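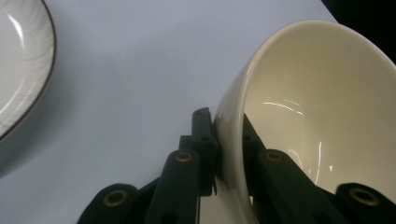
Section 2: Setting up your Stulbridge kitchen scale

Right, batteries are in and the little paper tab is out, so now we get to the bit I always used to rush. I've had my Stulbridge for a good while and I wrote this guide after helping my neighbour Nicanor Jara with his. He'd been baking flat loaves since October and blaming the flour!

Finding a spot

1. Pick a hard, level surface. Worktops and tables are fine. A folded tea towel, a cork mat or a wobbly chopping board will throw the reading off - I've seen it wander while I stood there looking at it.

2. Keep it away from the hob and the fridge door. Draughts matter more than you'd think when you're weighing yeast.

3. Press down gently on each corner. If it rocks, turn the little rubber feet underneath until it stops.

Note: if the scale has been in a cold car or a garage, leave it in the kitchen for 18 minutes before you switch it on. That's what the leaflet says, and no, I don't know why it's 18.

Switching on and choosing units

4. Press the power button once and keep your hands off the platform. You'll see a row of dashes and then a zero. If something was sitting on it when you pressed the button, switch off, clear it and start again.

5. Hold the UNIT button for two seconds to go from grams to ounces. It remembers your choice until you change the batteries, and then it goes back to grams without telling you (this is what had happened to Nicanor).

Weighing with a plate or bowl

6. Put your empty plate or bowl in the middle of the platform and wait for the number to settle. Press TARE. The display goes to zero and you can start adding things.

You can press TARE again after each ingredient, so flour, sugar and butter can all go in the same bowl. Do write down where you've got to if the phone's likely to ring. When you lift the bowl off you'll get a minus number, which looks alarming but is only the weight you zeroed out. Press TARE once more and it clears.

Caution: don't drop things on to the platform from a height, and don't store the scale with pans stacked on top. The sensor underneath can bend, and once it's bent the readings stay wrong.

Caution: wipe with a damp cloth only. Never put it under the tap, even if there's honey all over it.

If the display shows Err, there's too much on the platform. Take everything off, switch off and on again, and weigh it in smaller lots. Lo means the batteries want changing, and I'd do both at once.

Section 3 covers the timer.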